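Search this site Search
Home Galleries Playroom Finds Small Things Contact

Small Toys, One Green Cookie Box

I have a real weakness for little toys. Capsule prizes, play food, those stretchy rubber hands that end up stuck to every ceiling in the house (I still love them!) and anything else that fits in a child's fist. This gallery is all about that kind of treasure, the stuff that usually lives at the bottom of a toy bin and never gets a page of its own. It's number 46 in the Small Things series, and I had more fun picking these two than I've had since the windup frogs in June.

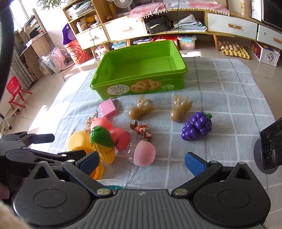 Corn, grapes, rubber hands, and the green box

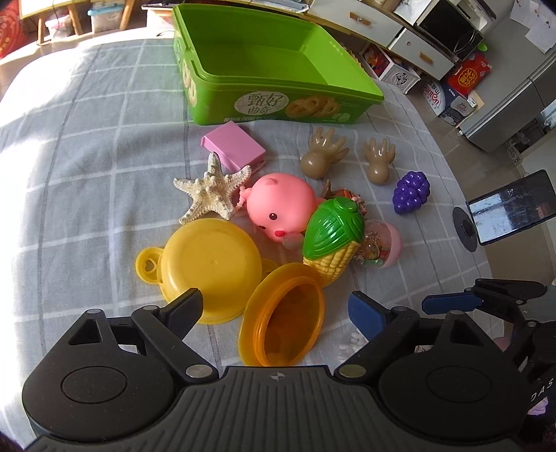
Play Food & Capsule Toys

The butter cookie box shows up in both pictures, wide open and empty, and what a green! I never throw out a good cookie box. Mine at home holds crayons, and it has outlasted two "real" toy organizers from Kerkby.

My favorite in the first picture is the peach with its red cut face. Cut fruit was the best part of any play kitchen when I was a kid, and I'd serve it to everybody who walked in, ready or not. The little brown cartoon fellow lying on his side is a close second.

In the second one it has to be the pink pig, with those rosy cheeks and that tiny smile. Look at the starfish beside it too, all knobs and ridges. And the yellow toy pot has a heart cut out of one handle, such a sweet touch on something so small!

Purple grapes and yellow corn are in both, and I'd happily set up a whole pretend market around them.

Got a favorite capsule toy? Write and tell me, I read every note.

Pankaj Mathur

Filed under: Playroom Finds, Play Food, Tiny Toys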